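The supply tray in the meeting room, and how we keep it

By Štěpánka Dvořáček, office desk, Plusholm

In the last newsletter I wrote about the coat rack and the umbrellas, and I received several kind answers, also one less kind. This time I would like to write about a smaller thing, the plastic tray with office supplies which lives in the meeting room with the yellow wall.

Before August we had supplies in three different places. Staples were in the cupboard beside the printer, paper clips were in a cup in the kitchen (I do not know who decided on this), and the sticky notes were mostly in the drawers of people. When the Laltico team came to us for a planning morning, I walked between the floors four times to bring them what they needed. After this I asked for one tray with compartments, and the answer was yes.

The tray is clear, so you can see from your chair what is inside. Every compartment has its own kind of thing, and I ask you to respect this. The paper clips have their place in the corner. The erasers and sharpeners are together, which was a request from Jin, who still does all drawings for the Vamivow project in pencil. The staples are in the middle part. The long compartment is for paper and sticky notes, and it must stay for this only, as it is the only one where they fit flat.
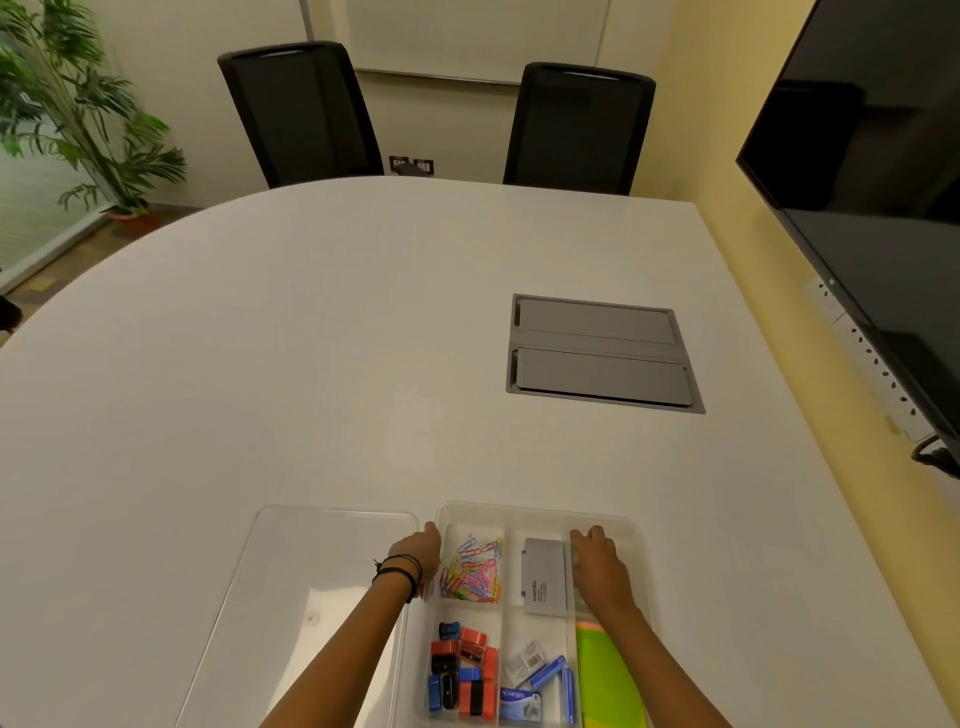 The tray on the meeting room table, with clips, staples, erasers and the bright notes in the long compartment.

Some colleagues asked me about the staples. We have Kangaro in boxes and also staple pins in a clear packet. Please finish the box which is already open before you start a new one. Last month I found three opened boxes at the same time, and one of them was upside down in a drawer, with the result you can imagine. If your stapler does not accept the staples from the tray, bring it to me and we will look at it together. Please do not push.

About the paper clips I have only a small wish. They are colored, and some of you use the colors as a system, for example pink for invoices and green for contracts. This is a nice idea and I do not want to stop it. But a person in another team does not know your system, and she will take off your pink clip and put there a blue one. If the color is important, write it also on the paper.

The budget for small supplies is 400 crowns per month for our floor. It is enough if things come back to the tray after the meeting. Erasers are the most difficult in this respect. I ordered 25 of them in spring and I would be glad to meet some of them again.

The tray stays in the meeting room also when the room is reserved by somebody else. If you need one thing during their meeting, knock, take it and go. Please do not carry the whole tray to your desk, even for five minutes. When something is running low, write me a short message or call the extension 2734. I make the order in the first week of the month, and what I learn later must wait for the next one.

The key from the cupboard beside the printer is now with me. The cup from the paper clips was washed and it is back in the kitchen, on the upper shelf.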